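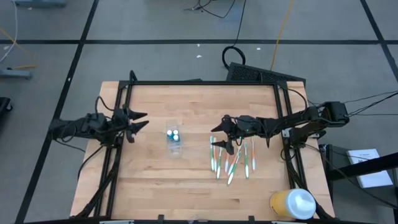 Pultelmont, August 28, 2018

The collection of toothbrushes and small toiletries for the Gumede night shelter has closed with a better result than last year. During the four weeks of July, people in Pultelmont brought 2,690 articles to the collection points, and sorting is now going on at the long tables in the Fisix hall.

Rahel Mösli, who leads the sorting, said that toothbrushes were again the most needed thing. "Soap we always receive enough — toothbrushes not," she told us. Each guest of the shelter gets one on the first evening, together with a small bottle of shampoo and a towel.

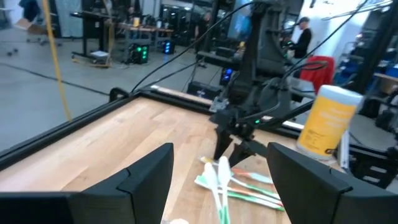
The colour is left to the guest, and Mrs Mösli asks that the brushes are kept mixed for this purpose. Bottles go separately in clear trays, so that the staff can see at once what is missing.

The first 113 bags will be delivered to Gumede on Friday. A further 26 go to the family house in the Arix quarter. Whoever still has unopened toothbrushes at home can leave them at the hall entrance until the end of the week, between nine and five o'clock. Used articles cannot be accepted.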